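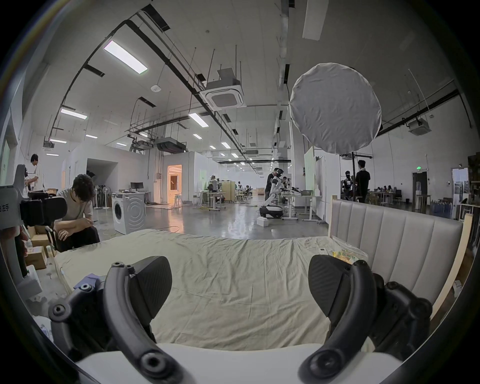

The main hall at Folville, from the bed station

Equipment Planner (two-year contract)
Skilon, Folville site
Posted Apr 23, 2023

We are hiring someone to tell us what not to buy.

Skilon runs a hall where people and robots work on household jobs: beds, laundry, clearing tables and desks. The hall has grown faster than the paperwork behind it. Our purchase list stands at 249 open lines, and a fair share of those were added the day after somebody watched a vendor demo. The planner will take over that list, cut it down, and turn what survives into a budget that can be defended in August.

The post reports to Leanne Staniforth, Operations. You will work most closely with Howard Rudd, who signs off on spending, and Evie Hartley, who schedules the floor.

What the job involves

Reading quotes line by line, including the service pages at the back. Asking vendors for running hours, spare part prices and lead times, and writing down which questions they skipped. Comparing a robot base, an arm or a hand-held gripper against the plainest thing that would do the same work. Keeping a record of what we own, where it is, and whether anyone has used it lately.

You will also plan for the cheap stuff. A gripper is no use at a station that has run out of bedding, and our last plan gave fabric one line under "misc."
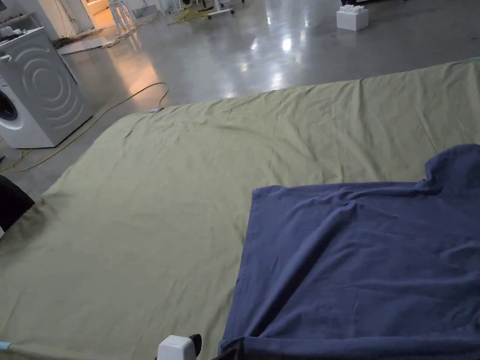 Floor area by the washing machine, green sheet and navy cloth laid out

Expect to spend real time out on the floor. We have had planners who worked from the spreadsheet only, and they bought us fixtures that didn't fit between the stations. Measure first. Talk to the people doing the task, then talk to them again without their team lead in the room.

What we are looking for

At least three years buying or planning equipment for a lab, workshop, hotel, hospital or warehouse. Robotics experience is welcome but we don't require it, and some of the worst purchases on our books were made by people who had plenty. You should be able to read a maintenance contract and explain a depreciation schedule to an engineer who does not want to hear it. Comfort with saying "no, and here is the number" is a must.

Please don't send a page about your passion for the future of automation. Send one purchase you stopped, with the figures, and one you approved and now regret.

A note from the hiring manager

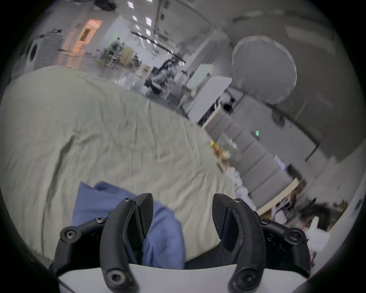

Gripper over a blue cloth on the green sheet

I get asked in interviews whether we believe in all this. My answer is that I believe invoices. A sales deck will give you a payback period to the month, and it usually assumes the machine never waits for a person to straighten a sheet or go find a part. I would like every request that crosses your desk to carry a line for that waiting time. If the requester can't fill it in, the request goes back.

I'm also tired of "pilot" meaning "purchase." Toltier, our internal test scheme, lets a team try equipment before we commit to it. Two of its trials ended in a return last year and I count both as good results. You will run that scheme from your first week.

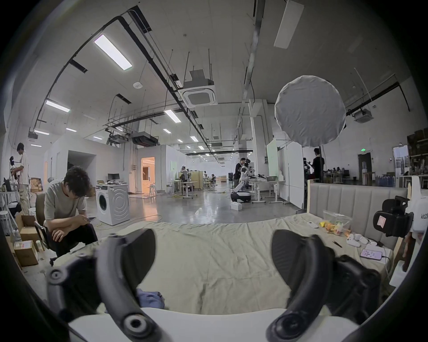

Budgets here leave out the room, and that is the first thing I'd ask you to fix. A quote for a wheeled base covers the base, the charger and maybe some training. It does not cover power, lighting, or a sensible place to put things down. Walk the hall and you'll see yellow cables running over the concrete, a big round diffuser hanging from a light stand, and a phone with its charging cable parked on a box next to the headboard. All of that costs money or time, and I can't point you to the line where we planned for it.

Practical details

Full time, on site. Occasional travel to vendors, always at our expense. We do not accept vendor-paid visits, and that includes lunch.

Figueroa handles our recruitment paperwork, but applications are read by us. First interviews are with me and Howard Rudd. Second interviews include a paid half day in which you'll get a real quote with the names removed and be asked to mark it up.

Quote reference 3188 when you apply. Questions about the contract go to Roland Mellor in HR. Questions about the equipment list go to Evie Hartley, who may try to sell you on a second washing machine.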